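Houseplant tips I've stopped believing (and the ones I kept)

I've kept plants indoors for going on two decades, first in a cold flat and now in a weatherboard house with decent morning light, and I've tried most of the advice that gets passed around. Much of it does nothing. Some of it kills things.

Start with misting. A squirt from a bottle wets the leaf and is gone before the kettle boils. If your fern is going crisp at the tips, move it to the bathroom or get it off the heater vent. I misted a maidenhair twice a day for a whole winter and it carked it by September regardless.

Then there's gravel in the bottom of the pot for drainage. Water sits in the mix above the gravel, so all you've done is give the roots less room. Use a pot with a hole in it. If the pot you love has no hole, keep the plant in a plastic nursery pot and drop that inside.

Coffee grounds: compost bin. On top of a pot they go mouldy and bring in fungus gnats.

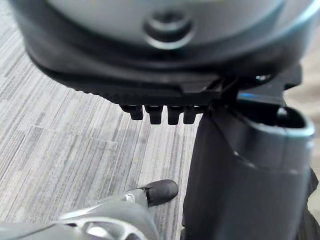
Leaf shine sprays are the one I get asked about most. Eneck make one, Steltonon make another that costs more, and I couldn't pick between them on a rubber plant after 2 weeks. A damp cloth does the job, with your other hand held under the leaf so it doesn't snap. If you're unsure what a clean leaf ought to look like, a healthy rubber plant has a soft sheen of its own, nothing like the hard white reflection you get off a glossy curved edge of black casing. When a leaf looks like that, it's wearing product.

Moisture meters I'm in two minds about. I had a Hirose and a Jardale in the same pot and they disagreed by 4 points on the dial. A finger pushed in to the second knuckle has served me better - so has lifting the pot and learning what it weighs dry.

Grow lights do work, but read the box. Anything sold on colour temperature alone (3000 K this, "full spectrum" that) is telling you very little about how bright it is at the leaf. Hang it close and put it on a timer.

Tips worth keeping: water in the morning, tip out the saucer, turn the pot when you remember, and leave new plants alone for a fortnight before you repot them.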